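Lotby releases grasp planner update aimed at small parts

January 2019

Lotby, a Toledo company that makes control software for robot arms, has released a new version of its grasp planner that is meant to handle parts only a few millimeters across. The update went out to existing customers this week and will be offered to new ones starting in February.

The main change is in how the software decides where a part is. Earlier versions took one look from a fixed overhead camera, worked out a position for each object and sent the arm to it. The new version takes that first position as a starting guess. As the arm comes down, it uses a second camera on the wrist to correct the guess, and it keeps correcting until the fingers are just above the part.

Lotby said the old method worked well for boxes, bottles and castings, where an error of a few millimeters makes little difference. With small electronic components, an error of that size means the gripper closes on empty table or knocks the part away.

The company has been testing the planner on loose components set out on a bench, with the gripper coming in from above. The test set includes cylindrical parts, flat parts and parts with thin leads. Cylindrical parts have been the hardest group, according to the release notes, and pairs lying side by side are harder still. Two parts that nearly touch can look like one object to the detection step, and the planner then aims at the gap between them.
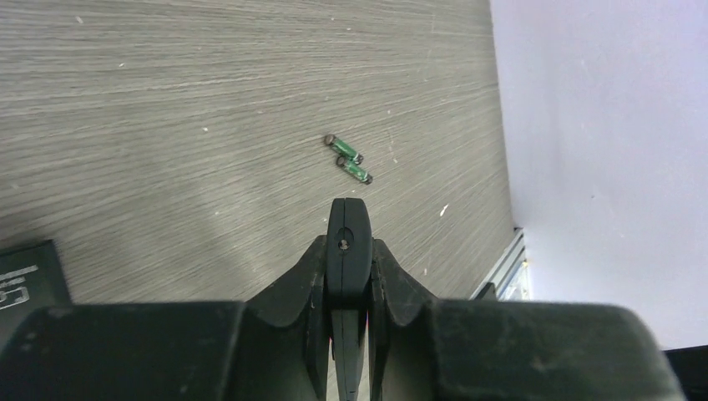 To deal with this, the new version runs a separate check when an object's outline is wider than expected. If the check finds a likely dividing line, the software treats the outline as two objects and plans for each one. It then picks the part with more free space around it first. If neither part leaves enough room for the fingers, the planner can call for a push, in which the closed gripper nudges one part away before the arm backs off and looks again.

Lotby reported results from 2,225 grasp attempts on its own bench. The previous version picked up the part on the first try in 78 percent of them when run on the same set of layouts. The company did not give a single figure for the new version. It published results by part type instead, saying that an overall number would depend too much on the mix of parts chosen. Flat parts showed the smallest gain and paired cylinders the largest.

The added checks cost time. A pick with the new planner takes longer than before, mostly because the arm slows down over the last stretch to give the wrist camera time to deliver usable pictures. Customers who handle only large parts can turn the slow approach off in the settings file, and it is off by default for any job created in an earlier version.

Glare remains a problem. Shiny parts pick up highlights from overhead lights, and the detection step sometimes reads a highlight as an edge. The release notes recommend diffuse lighting and a matte work surface. They also warn that specks and scratches on a pale table can be taken for very small parts — a minimum size filter has been added, but it has to be set by hand for each job.

The wrist camera has limits of its own. At close range the fingers take up a good share of the view, and a part directly under the fingertip can disappear from it shortly before contact. The planner now stores the last good position and finishes the move from that. Lotby said it had tried moving the camera farther out to the side, but the wider mount bumped into fixtures on crowded benches, so the software fix was kept.

Calibration has also been reworked. The routine that ties the wrist camera to the arm used to need a printed target and an operator to move the arm between poses. The new one still needs the target but picks the poses itself and takes around 18 minutes. It can be scheduled to run between shifts, and it stops with an error message if the result differs too much from the last stored one.

One of the first outside users is Kastulov, an electronics repair company that sorts salvaged components before testing them. Kastulov has been running a preview of the planner on one bench and said it plans to move a second bench over in February. The company said its operators had asked for a clearer way to see why the planner rejects a part, and the release includes a log viewer that lists each rejected grasp with the reason next to it. Saved logs can be replayed without the arm connected.

Kastulov also said the preview had trouble when parts of very different sizes were put out together. Lotby listed this as a known issue. The current advice is to split such jobs into two passes, large parts first.

The update works with the same arms and controllers as the previous version. It does require a newer release of Sendell, the motion library that Lotby's software uses to send commands to the arm. Customers on older versions of Sendell must upgrade it first, and Lotby said custom motion scripts should be checked afterward, as two of the speed settings have been renamed. Scripts that use the old names will load but will fall back to the slowest speed.

Licenses are sold per arm. The update is free for customers with a current support plan, and others will pay an upgrade fee that the company has not published. A trial version limited to 100 picks a day will be available for download in February, along with the bench layouts used in the tests.

Lotby said its next release will focus on placing parts, including setting cylinders down in a chosen direction. It gave no date for that work.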